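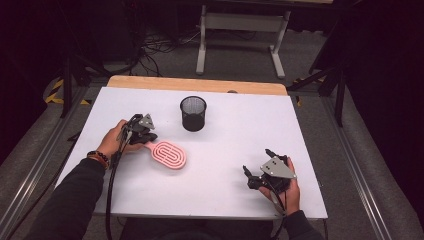 # Driteden tabletop set: hand-held gripper recordings

2022-03-04, by the Korberg workshop robotics bench

## Summary

Driteden is a set of short recordings of one person moving household objects on a table with a pair of hand-held grippers, one per hand. It was made in the shared workshop at Korberg, on evenings when the large bench was free. The set holds 306 recordings of 12 tasks. Each recording contains head video, the opening of both grippers, and timestamps.

The files are meant for training and testing small two-arm policies on home-built hardware. Our own target is Irex, a two-arm build which is still unfinished. Nothing in the set was recorded on Irex itself.

## Status

Version 2. Version 1 had a fault in the right gripper timestamps and should be deleted if you still have a copy. File names did not change between versions, so check the `version` field in `meta.json` before mixing folders.

## Hardware

- Two hand-held grippers, black, each with two jaws and a grey metal plate screwed to the top.
- One cable per gripper, led back along the forearm.
- One head camera, fixed focus, fixed exposure.
- One logging computer under the table.

The top plates have a triangular bracket with small screw holes. They are the mounting point for anything added later. The drawing is in `hardware/plate.dxf`. The holes were drilled by hand on the first pair and by template on the second, so measure your own before ordering a part that has to fit.

Jaw opening is read from a sensor at the jaw pivot and stored in millimetres. Zero is jaws fully closed with no object between them. The zero was set again at the start of every session. In three sessions the left gripper drifted by up to 2 mm before the end; these are marked `drift: true`.

## Work surface

A smooth matt white board lies on top of a light wooden table. The board is not screwed down. It is lined up with the far side of the table at the start of a session, leaving a strip of the table showing there. The floor beyond is grey carpet. An aluminium rail runs along each side of the table.

The board replaced a bare table top used in the first trials. Dark jaws were hard to separate from the wood grain in our segmentation step. Trials on the bare wood are not included.

Lighting is the workshop ceiling lighting only. Shadows on the board are faint, and no attempt was made to remove them.

## Objects

The objects are ordinary things brought from home or found in the workshop. They were not bought as a matched set and you will not be able to get exact copies of all of them. Two are used more than the rest:

- `cup_mesh`: a black mesh pencil cup, cylindrical, standing upright at the start. The wire wall is fine enough to cause shimmer in compressed video. Depth estimates through the wall are unreliable.
- `brush_pink`: a pink paddle hairbrush with an oval head and a short handle. It starts flat on the board at a diagonal, and the angle is changed between recordings.

Typical start for the pair: the cup stands midway between the left and right edges of the board and slightly towards the far side, and the brush lies to the left of centre. The left gripper begins above the brush handle. The right gripper may rest on the board with its jaws open. Both are valid starting poses and neither should be trimmed off.

The remaining objects are listed in `objects.csv` with mass and longest dimension. Mass was taken on a kitchen scale with 1 g steps.

## Tasks

Tasks are named by a short code and a sentence. The sentence is the only instruction the operator was given. Examples:

- `T01` Put the brush in the cup, handle first.
- `T04` Move the cup to the left side with the right gripper.
- `T07` Turn the brush over and put it down.
- `T11` Pass the brush from the left gripper to the right.

A recording ends when the operator closes both grippers twice. The double close is kept in the data. Use `end_index` if you want to stop before it.

## File layout

 driteden/
 meta.json
 objects.csv
 tasks.csv
 rec_0001/
 head.mp4
 left.csv
 right.csv
 label.json

`left.csv` and `right.csv` have two columns, `t` and `open_mm`. Times are in seconds from the first video frame. Left and right are always the operator's left and right.

`label.json` contains the task code, the session number, the drift flag, `end_index` and `result`. The result is `done`, `partial` or `failed`. Of the full set, 34 recordings are marked `failed` and have been left in.

## Known problems

1. The head camera moves with the operator. There is no fixed view, and gripper position has to be estimated from video.
2. Cables sometimes pass over the near part of the board and hide an object for a few frames.
3. The background is not plain. Stands, loose cables, black fabric and yellow and black floor tape can all come into view. Crop to the board if this matters for your model.
4. There is one operator, wearing dark sleeves in every session. Expect poor results on hand detection with other clothing.
5. `rec_0112` has no right gripper data. The cable came out.

## Splits

Splits are made by session, never by single recording. The test split is 6 sessions and is listed in `meta.json`. Please keep it as it is when reporting numbers.

## Loading

 python tools/load.py --root driteden --task T01

The loader resamples both gripper streams to the video frame times by linear interpolation. Pass `--raw` to turn this off.

## Licence and changes

Data: CC BY 4.0. Code and drawings: MIT. Corrections to labels are welcome as a patch against `label.json`, one recording per commit. The next version is planned for May and will add a fixed overhead view.

Related items

- Irex arm: shoulder bracket, second revision
- Agbenyega jaw pads: casting notes and mould files
- Gripper zeroing script
- Driteden version 1 (withdrawn)
- Korberg workshop: booking the large bench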